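Search this site... Go

Arm table notes, September 3, 2021

Quick one, I have a bus to catch. Several people asked how we look after the two-arm table at Brondska, so, writing it down before I forget half of it again.

Started with the gripper on the left arm. It had been closing a bit late on one side since May. Not much. Enough that thin handles rolled out of the fingers instead of getting pinched. Riku Kikuchi swore it was software. I swore it was the pads. Neither of us was right, it was one screw in the finger linkage that had backed out maybe half a turn. Blue thread lock, back in, let it sit overnight. Done.

While it was off I checked the wrist cable. We route it down the outside of the links with slack at every joint, and the slack creeps. Always toward the elbow. So every 500 cycles somebody pulls it back by hand and redoes the ties. Snug but you should still be able to get a fingernail under them. If you can't, cut it and start over. I have replaced two cables becuase of tight ties and they are not cheap.

Bases next. Torque wrench, all the bolts, cross pattern. Left base took a little, right one took nothing. Wiped the tabletop after, grit under an elbow move sounds horrible.

Then recalibrate. Wrist camera to gripper first, then arm to arm. Hjørdis Solberg wrote us a script that does it in 3 passes and prints the error at the end. Don't stop after pass two because the number looks nice. Do the third. I skipped it once and spent a whole afternoon chasing an offset I had made myself.

Last thing is the shakedown, on the lab layout and not on foam blocks. Foam forgives everything. Glass and shiny metal don't, and shiny metal is also where the wrist camera gets confused, so you want to find that out on day one.
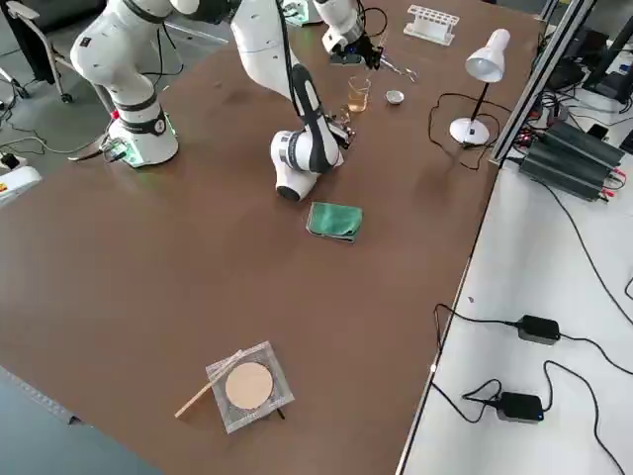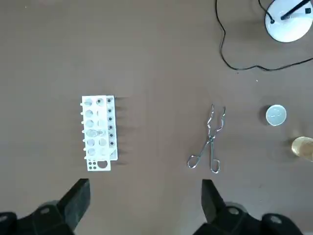
Test tube rack on the table, same as always.

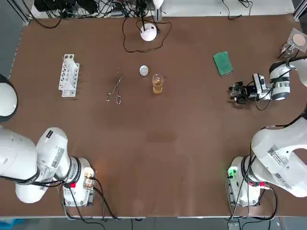
Approach speed for the shakedown is 10 percent, then 25, then whatever the job needs. Hand near the stop the whole time. Daichi Shimada likes to jump straight to full speed and he has been lucky so far, thats all I'll say.

Lighting matters more than I used to think. Move a lamp a few inches and the glare moves with it, and suddenly the camera can't find an edge it found fine yesterday. We put tape marks down at the old place in Gisholm. Should do it again. Have not done it.

Counter was at 3,107 cycles when I logged off. The manual wants the wrist joint looked at every 2,000 so yes, I'm over, and yes, Masaru Ebihara has already emailed me. Need the long hex key back from the Alcantara cell first. Whoever has it, please just leave it on my desk, no questions.

Still to do:
new ties for the right arm
print the torque values bigger, my eyes are going
ask Hjørdis if the script can save its output somewhere instead of me copying it into a notebook
back up the joint offsets BEFORE anyone updates anything

Oh and the spare finger pads are in the second drawer now, under the calipers. More on the wrist joint once I've had it open.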